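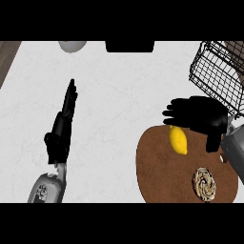
Dambrauskienė

The man who runs Vinia wants me to know that he used to hate cooking. He says it before we have sat down, and he says it again when the coffee comes. His company sells weekly dinner plans to people who feel the same way. You tell it who lives in your house and what they won't eat, and every Thursday you get a list of dinners, a shopping list to match, and a set of short notes on what to chop ahead of time. No food comes in the mail. You still have to go to the store.

"That's what people like about it," he says. "It's your store, your money, your pans. We just take the thinking out."

I have been suspicious of this kind of promise for years. My mother had a drawer full of meal plans clipped from magazines, and we ate the same four dinners anyway. So I asked him what he had that the drawer didn't.

He told me the plans learn. If you skip the fish, you get less fish. If you mark a dinner as a hit, it comes back the following month. I said my mother could do that too, and he laughed, politely.

Vinia began in Uvent, where he was working in the office of a grocery wholesaler and, in his words, "eating toast for dinner like a student, at an age when it was starting to look bad." He made a plan for himself, then for his sister, then for her friends at work. The paid version opened in July of last year. He won't say how many people pay for it now. He will say, several times, that it is growing.

What he is happy to share is a survey. The company asked 2,489 customers how much time the plans saved them, and the average answer was 43 minutes a week. The number is on the front page of the website, in large type. I asked how people had worked it out.

"They estimated," he said.

Estimated compared with what?

"With how it felt before." He turned his cup around on the saucer. "Look, I know what you're getting at. Nobody stood in the kitchen with a stopwatch. But if you feel like you have more time, I think that counts for something."

It may count for something, but it isn't 43 minutes. I asked if they had surveyed anyone who had quit. They hadn't. People who leave don't open the emails, he said, and I believe him, but it does mean the survey was answered by people who already liked the thing enough to keep paying.

I tried the service for three weeks before we met. The first week was good. There was a lentil soup I would make again and a chicken dish that used up the other half of the cabbage from the day before, which I thought was clever. In the second week I was told to buy fresh dill twice, four days apart. In the third I came home late on two nights and ate eggs, and by Friday I had a bag of soft zucchini and a plan that had moved on without me.

He nodded through all of this. He had clearly heard it before.

"The dill is a bug," he said. "The late nights, that's life. You can push a dinner to the next day. There's a button." I had not found the button. He took my phone and found it for me, two menus down, under a heading called My Week. "We're moving that," he said.

I liked him more after the button. He is less smooth when he is talking about what doesn't work, and a good deal more interesting. He told me that families with small children were the hardest to please, and that the company had stopped advertising to them for a while. "A four-year-old doesn't care that you marked it as a hit. She liked it last week. Last week is over."

He told me, too, that the most popular dinner on the service is pasta with butter and peas. It takes nine ingredients' worth of planning down to almost none, and people pick it again and again, even though they are paying for new ideas. I asked if that worried him. "A little," he said. "I make it too."

Clatis, a larger company that sells boxed dinners, started offering its own free planner this spring. He had his answer ready. Free planners are there to sell you boxes, he said, and sooner or later the box turns up in the plan. That seems fair to me. It is also fair to point out that Vinia's shopping lists now carry the names of certain brands of canned tomatoes and stock, and that some of those brands pay to be there. He confirmed this when I asked. It is mentioned on the website, at the bottom of a page called How We Work.

"We'd never suggest something we wouldn't use," he said.

I asked how a customer would be able to tell.

He thought about that for longer than he had thought about anything else. "You'd have to trust us," he said - and then, after a moment, "or buy the cheap tomatoes. The recipe's the same."

A subscription costs $6 a month. Mine runs until the end of the month, and the soup is on the plan again for Tuesday.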